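## Gripper closes too hard or lets go early: bench tips

Last edited by Siwan Pugh, November

The Velldale bench arm stopped twice in one afternoon on fault 17 (grip current over limit). The first stop left a figurine pinched in the fingers. The second came right after a restart, before the pads had been looked at. Most of what follows comes from that afternoon.

**Before clearing a fault**

- Press the stop button and wait for the status light to go steady.
- Keep fingers out of the jaws. A Skavmont gripper holds its last position under spring load with the power off.
- Write down the fault number. The controller keeps only the last 2.
- Back the fingers off with the hand knob. Do not pull the part free, as this bends the finger tips.

**Finding the cause**

Fault 17 usually means the fingers met something solid before they reached the set width. On small rounded parts, check the approach angle first. A part with pieces sticking out at the side, such as a peg arm or a sled runner, can catch a finger well before the body does. Turn the part so the fingers close on the plain side of the body.

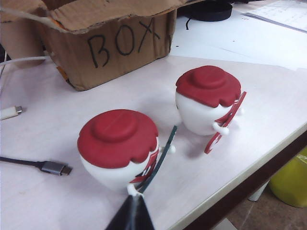 **Can the fault be cleared by raising the current limit?**

Raising it hides the fault and moves the damage to the part or the finger. Leave the limit at the factory value, 119 on the Velldale scale, and correct the width or the angle.

If the arm drops parts without showing a fault, wipe the pads with a damp cloth and let them dry. Glazed pads need replacing. Bellis pads are rated for 3000 cycles on hard plastic and fewer on anything gritty.

**Cables and clutter**

Route loose cables outside the reach of the arm and tape them down. A snagged cable reads as a collision, fault 22 on older Zekus controllers. Boxes and tape rolls go on a shelf before the first run.

**Restart**

Run one slow cycle with no part, then one with a part, hand on the stop button. If fault 17 comes back on the slow cycle, tag the arm out and check the finger screws for play.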